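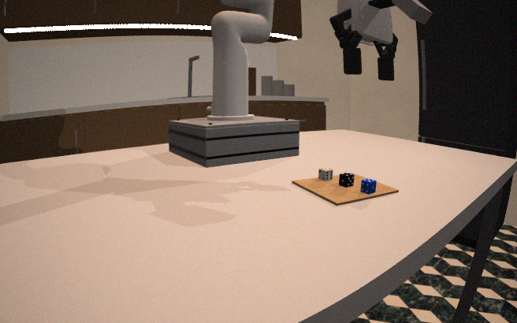 Dice on a square board: gray or white, black, blue.

Filed under: Camps and Youth Programs / Open Data

wultwood-rest-hour
Activity records from the afternoon rest hour at Wultwood, a residential summer camp

Summary

The table lists what cabin groups did during rest hour over two summer seasons. It has 266 rows. One row is one cabin on one afternoon. The cabin leader filled in a paper sheet at the end of the hour, and the sheets were typed up after the season closed. There is no data on individual campers.

Files

rest_hour.csv – the main table
cabins.csv – one row per cabin, eight rows
codes.txt – activity codes and their meanings
CHANGES.txt – edits since the first release

All files are UTF-8 with commas as separators. Text fields that contain a comma are quoted. Dates were replaced by a day number counted from the first day of each session, and day 1 is arrival day.

Columns in rest_hour.csv

season – 1 or 2
session – A, B or C
day – integer
cabin – key to cabins.csv
activity – code, see codes.txt
second_activity – code, blank if the group did one thing only
noise – leader's own rating, 1 (quiet) to 5
rain – y or n, as written on the sheet
note – free text, blank in most rows

Activity codes cover reading, letters home, card games, board and dice games, drawing, string crafts, sleep and other. "Other" is used when the leader's wording did not match a code. The original wording is then kept in the note column.

How the records were made

Sheets were handed in at the dining hall before supper. Season 1 used a blank sheet with a single line for the activity. Season 2 used a printed form from Tesport with check boxes, so second_activity is filled much more often in season 2. Do not read that as a change in what the campers did.

Of the 266 rows, 174 come from season 2. Season 1 has gaps in session B, when the sheets for several days were lost. No rows were filled in by guesswork.

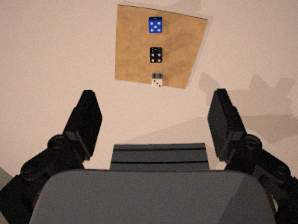

Blue die showing five, black die showing six.

Known problems

The noise rating was never calibrated between leaders. Compare ratings within a cabin, and check the leader_change flag in cabins.csv first – two cabins changed leader in the middle of a session.

The rain column records what the leader wrote, which may mean rain during the hour or rain at any time that day.

Cabin Abella was split into two groups for session C of season 2. Both groups are entered under the same key, so the pair of cabin and day is not unique there. Use the row number if you need a unique key.

Sleep is probably undercounted. Several leaders left the sheet blank when the whole cabin slept, and blank sheets were not typed up.

Cleaning

Spelling was corrected in the note column. Names of campers and staff were removed by hand and replaced with [name]. The script that checks codes and day ranges was adapted from one used for the Filtel day camp records. It reports errors and does not change the files.

Suggested use

The table is suitable for planning supplies and for teaching simple counts and cross tables. It is too small and too uneven for claims about camps in general.

Changes

January: fixed swapped cabin keys in season 1, session A. Added leader_change to cabins.csv.

Maintainer

Yoga Subramaniam. Please send corrections with the row number and the column name.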